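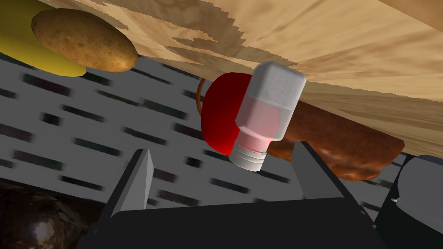

Last modified: 18/07/2019

3. Storage at home and the decision to discard

3.1 Setting and households

The study took place in Plolta and Jurnlow, two towns with similar housing but different shopping patterns. In Plolta most households shop on foot at the covered market several times a week. In Jurnlow the nearest large store is outside the town, and people tend to buy potatoes by the sack. A total of 261 households completed the storage diary. Households that grew their own potatoes were left out, as their stocks could not be compared with bought ones.

Each household kept the diary for 6 weeks. Participants wrote down where potatoes were stored, when a new purchase was added to an old one, and why any were thrown away. They were not given advice on storage until the diaries had been collected.

3.2 Where potatoes are kept

The diaries name four main places: a cupboard, an unheated room, the refrigerator, and the open kitchen, meaning a counter or table in daily use. Open storage was more common in Plolta, where purchases were small and usually eaten before the next market day. Figure 1 shows a potato on a light wooden tabletop, its skin speckled with small dark spots. Marks of this kind were often given in the diaries as a reason for discarding, although many participants also wrote that they would have peeled and cooked the same potato if the meal had been planned already.

Figure 1. Potato with speckled skin on a wooden surface.

Unheated rooms were used mainly in Jurnlow. Sprouting was the usual complaint there, especially when a new sack was emptied on top of the old one.

3.3 Reasons for discarding

We sorted the written reasons into appearance, softness, sprouting, greening, and smell. Two coders worked separately and settled differences by discussion. Entries that gave more than one reason were placed under the first one written. This may overstate appearance, which people tend to notice before they pick a potato up.

Labels played a small part. Bags sold under the Zastum name carry a packing date, but few diaries mentioned it. Participants relied on looking and pressing with the thumb, and several wrote that they had thrown the bag away on the day of purchase.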